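这份说明写给两类朋友：一类是想直接拿数据去用的，一类是像我这样，本来只想查个字段，结果一路读到天黑的。内容有点啰嗦，请多包涵，赶时间的话可以直接跳到“目录结构”。

# Staklow 晾挂整理集

Staklow 是一套关于“把衣服挂好”的图文资料。题目听上去很小，可是凡是在南方过过回南天的人都知道，衣服怎么上架、衣架怎么选、领口怎么撑，里头的门道一点也不少。我们从 2019年7月6日 开始整理，最早只是 Coralie Tipoki 家里几页手写的洗衣笔记，后来 Adel Chraibi 把笔记录成表格，再后来图片越攒越多，便有了现在这个仓库。

当前版本收录 3000 张图片，每张配一段简短的中文说明，另有 800 条较长的整理笔记，由几位同好分头写成。笔记的口吻各不相同，有的像菜谱，有的像家书，我们商量过要不要统一，最后决定保留原样，只改错别字。

## 收录范围

资料围绕一件衣服从摊在台面上到挂上横杆的这一段。洗涤和熨烫不在范围之内，折叠只在“暂时不挂”的情形下顺带提到。具体来说，收录的内容有：

- 各类落地衣架、桌面小衣架，以及单独的横杆；
- 衣撑本身，包括细框的、宽肩的、带裤夹的；
- 摊开、团着、半挂着的衣物，不论平整与否；
- 洗衣篮、收纳筐等放在旁边的常用物件。

皱巴巴的衣服我们特别欢迎。早先有位朋友投稿时，把每件衬衫都理得像橱窗里的一样，好看是好看，可是没法用来讲“怎么理”。真正要动手的时候，衣服多半是拧着的，袖子在哪儿都得找一会儿。

## 整理笔记的写法

每条长笔记按 4 个部分来写：衣物状态、衣撑、架子、下一步。前三个部分写看得见的东西，最后一个部分写作者的建议，两者请务必分开。Rhydian Kemeys 校对时最常退回的稿子，就是把建议写进了状态里，比如写“衣服快要挂好了”。一张图上看不出快不快，只看得出衣服此刻在哪里。

下面摘一条笔记，供想投稿的朋友参考：

> **衣物状态**：粉色，长条形地摊在台面中间，有顺着长边走的软褶，靠下的一头团成一个圆鼓鼓的小包。
>
> **衣撑**：绿色细框一只，铜色挂钩，已经搭在横杆靠近端头的位置；旁边还露出一只浅绿色的，挂钩是银色。
>
> **架子**：灰色金属管，白色塑料接头，底下是白色长脚，其中一只被粉色衣料盖住了一截。
>
> **下一步**：先把团着的那头松开，顺着褶子的方向抖一抖，找到领口，再把衣撑从横杆上取下来。别隔着架子硬拽，衣料压着架脚的时候，要先提起来再挪。 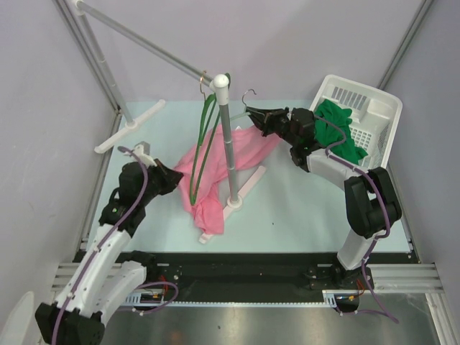

## 几条挂衣的老经验

这一节本来不属于数据说明，是 Coralie 坚持要放的，她觉得看数据的人也要穿衣服。我读过之后，觉得很有道理，就留下了。

**先找领口，再找肩。** 一团衣服拿在手里，最容易先摸到的是下摆，顺着下摆往上捋，捋到领口就停。两只手分别捏住两边肩头，轻轻一抻，衣服自己就会垂下来。

**细框衣撑适合轻薄的衣料。** 厚毛衣挂在细框上，肩头会顶出两个小包，过几天也下不去。这种衣服宁可平放，或者换一只宽肩的衣撑。

**领口小的衣服从下面穿。** 把衣撑从下摆送进去，挂钩由领口探出来，不要从领口硬塞。针织衫的领子松掉，十有八九是这样撑坏的。

**架脚周围留出空地。** 小架子放在台面上用的时候，衣服常会搭到脚上，一扯衣服，架子也跟着动。收拾之前，先看看脚边压着什么。

## 目录结构

```
staklow/
├── images/ 图片
├── captions.csv 简短说明
├── notes/ 长笔记，每条一个文本文件
├── terms.md 用词表
└── CHANGELOG.md
```

`captions.csv` 的字段如下：

| 字段 | 含义 |
|---|---|
| id | 图片编号，与文件名一致 |
| colour | 主要衣物的颜色，照看到的写 |
| state | 摊开、团着、半挂、已挂 |
| rack | 画面里架子的材质和颜色 |
| hanger | 衣撑的颜色，看不清时留空 |
| note_id | 对应的长笔记，没有则留空 |

颜色一栏常有争论。同一只衣撑，有人写“浅绿”，有人写“豆绿”，还有人非要写“薄荷”。用词表里暂时只收了最常见的叫法，拿不准的时候请往宽里写，“绿”总比写错要好。衣物的品类如果看不出来，也请写“衣物”两个字，不要猜是上衣还是裙子。

## 已知的不足

冬天的厚衣服偏少，羽绒服尤其少。长笔记多出自同一个圈子，说法难免带些地方味道，比如“衣撑”“衣架”“晾衣架”三个词在早期的稿子里混着用，现在规定挂衣服的小件叫“衣撑”，立着的大件叫“架子”，但旧稿还没有全部改完。Kevin Usuga 正在慢慢改，遇到漏网的请告诉他。

另外，`notes/` 里有 6 条笔记缺少“下一步”，作者当时写到一半去收衣服了，后来一直没有补。愿意接着写的朋友，请先在讨论区说一声，免得两个人写了同一条。

## 使用与投稿

图片和文字可以用于学习、教学和研究，引用时写明 Staklow 即可。若要印成册子或放进付费课程，请先来信商量，Brodie Mudgway 负责回信，他回得慢，但每封都会回。

投稿请附上图片和至少一段简短说明。长笔记随意，写得长些也没关系，我们这里没有人嫌长。交来之前麻烦自己读一遍，看看“状态”里有没有混进猜测，再对照用词表改一改叫法。

下一次更新预计放在四月，主要补厚衣服和裤装。家里有带夹子的老式裤架的朋友，请务必拍几张寄来，我们找了很久，手头只有两张，还都糊了。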